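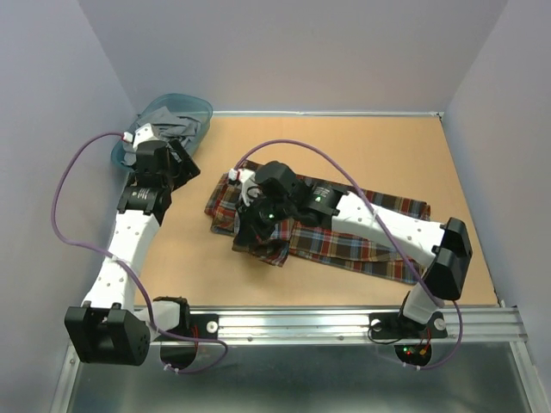
Two arms, one piece of plaid flannel, and a bin with more cloth in it.

Can a machine do the laundry yet?

Readers of this newsletter have been asking the same thing since our May issue, when we wrote about the vacuum and mop robots that Golon sells to small hotels. Floors are mostly solved. Cloth is another matter, and the short answer is that machines can do parts of the job, slowly, under good conditions.

Washing and drying were automated long ago. What is left is everything between the dryer and the drawer: taking a piece out of the pile, finding out what it is and which way it faces, getting it flat, folding it, and putting it somewhere. A person does all that while talking on the phone. For a robot each step is its own problem, and the first two are harder than the folding.

The trouble is that cloth has no fixed shape. A mug looks like a mug from any side, and a gripper that can hold one can hold the next. A shirt dropped on a table lands differently every time. The collar may be underneath, a sleeve may be tucked inside the body, and a plaid pattern gives a vision system a lot of lines that have nothing to do with seams or edges.

Most of the current work uses two arms, for the same reason people use two hands. One holds an edge while the other pulls. Tugging with a single gripper tends to drag the whole garment across the table, wrinkles and all.

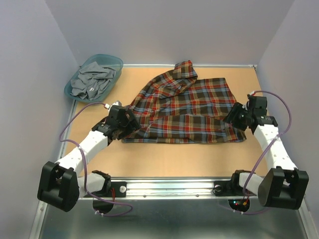

Ayala wrote to us after the May issue to say that speed is the wrong thing to worry about. If the machine takes 4 minutes on a shirt but works through the night, the basket is done by breakfast, and that would be fine in most homes. The real cost, in Ayala's view, is having to stand by in case it gets stuck.

We agree with most of that. The Oddale laundry, which handles linen and staff uniforms for a group of care homes, kept a log during its own trial of a folding cell. Of 89 shirts, 42 were folded and stacked with no help. The others needed a person to step in at least once, usually at the start, when the arms had picked up a sleeve in place of a shoulder. Towels did far better and are now done by machine on 2 shifts.

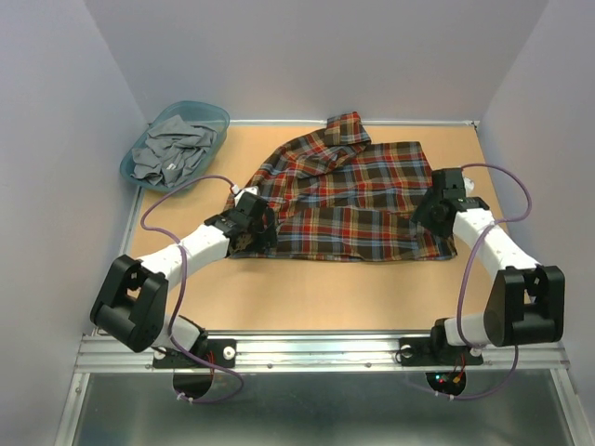

Getting from a towel to a shirt means dealing with collars, cuffs, buttons and double layers. A gripper closing on the front of a shirt may take one layer or both, and it is hard to tell which from above. Some groups are adding touch sensors to the fingertips for this. Others are relying on more practice data and better cameras.

On the shop floor the picture is a little brighter, as the work can be arranged to suit the machine. Stastden plans to offer a sorting station for uniform suppliers where every piece arrives on a hanger, which removes the pile altogether. Few homes could be set up that way – most of us own a basket and a chair.

If your laundry, hotel or workshop has tried one of these systems, send us your numbers, including the bad ones. We will print them in the next issue along with a piece on dish loading.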